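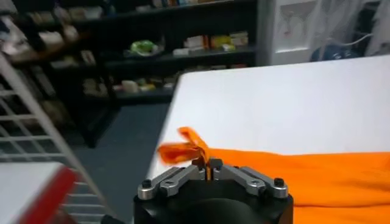 Clameck Textile Laboratory — Standards and Testing

Home News Methods Staff Contact

Search this site Enter keywords

Revised wash test for dyed cotton

The laboratory will adopt a revised colorfastness procedure for dyed cotton from 18 October 2026. Wash temperature stays at 60 °C, but each sample now goes through two cycles and is graded after each one.

Remigiusz Wieczorek, who drafted the revision, said single-cycle results had understated dye loss in heavier weaves. Mills in Tekura and Killel may send up to 2,000 samples a year — older reports remain valid until July.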